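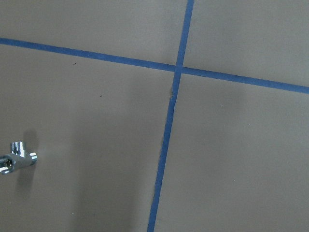

Strips of blue tape crossing on a matte gray surface.

Jastadov to end solvent coating at Saltard tape plant

August 21, 2022

Adhesive tape maker Jastadov will shut down the last solvent-based coating line at its Saltard plant next April and move the work to water-based equipment in the same building. The change covers the company's crepe paper masking tapes, which are sold to painting contractors, floor layers and sign shops under the Manance name.

The line being retired applies a natural rubber adhesive dissolved in solvent. The coated paper then passes through a drying oven, where the solvent is driven off and sent to a recovery unit. Jastadov said the recovery unit is near the end of its service life and that replacing it would cost more than converting the remaining products to an acrylic emulsion, which is carried in water and needs no solvent recovery. Water takes more energy to evaporate, and the company will lengthen the drying oven on the newer line to make up the difference.

The two adhesive types behave differently in use. Rubber grips quickly on rough or dusty surfaces, but it ages faster under sunlight and heat and can leave residue if the tape stays in place too long. Acrylic builds its bond more slowly and generally holds up better against ultraviolet light. Contractors who mask over bare concrete or unfinished wood may see a lower initial grip, according to a technical notice sent to distributors, and are advised to press the edge down with a roller and to wait before painting.

Clean removal time for the standard indoor grade will be listed as 8 days, measured on primed panels kept at room temperature. The high-temperature grade will keep its present limit of 105 degrees Celsius for short oven cycles. Jastadov had considered lowering that figure, but the notice says the acrylic version passed the same oven test as the rubber one, with slight darkening of the paper backing and no transfer of adhesive to the panel.

Widths, roll lengths and colors do not change. The paper backing will come from the current supplier and will be treated with the same saturant, a binder that keeps the crepe paper from splitting when it is torn or pulled off at an angle. The release coating on the back of the tape has been reformulated. Acrylic adhesives tend to bond more firmly to the roll over time, and the old coating let the unwind force climb too high during storage trials. With the new coating, rolls kept in a warm warehouse stayed within the unwind limits that the plant uses for rubber tape.

Regional distributor Navarro said it will carry both versions until its rubber-based stock is gone. Cartons of the acrylic product will have a new item number and a changed lot code format, so that returns can be sorted by adhesive type. Navarro has asked customers with written masking procedures - mainly cabinet shops and vehicle refinishers - to run their own trials before the changeover. Sample packs will be available on request, limited to 3 rolls per grade.

Solvent coating began at Saltard in 2000, when the plant took over masking tape production from an older site. The packaging tape lines were built later and have used water-based adhesive from the start. Double-sided tapes are coated by a hot-melt process and are not affected.

Jastadov expects no break in supply. Coated jumbo rolls will be built up over the winter and held for slitting while the oven extension is installed. Slitting and packing will continue on the present shifts. Operators from the solvent line will be retrained on emulsion handling, which calls for closer control of foam and of drying speed. Drying too fast can form a skin on the adhesive and trap water beneath it, leaving blisters that show up as weak spots in the finished tape.

Once the line is shut down, the solvent storage tanks will be emptied, cleaned and removed under the plant's existing permit. The company has not said how the space will be used. Revised data sheets for the Manance range will be sent to distributors ahead of the first shipments, and the current sheets remain valid for all rubber-based lots.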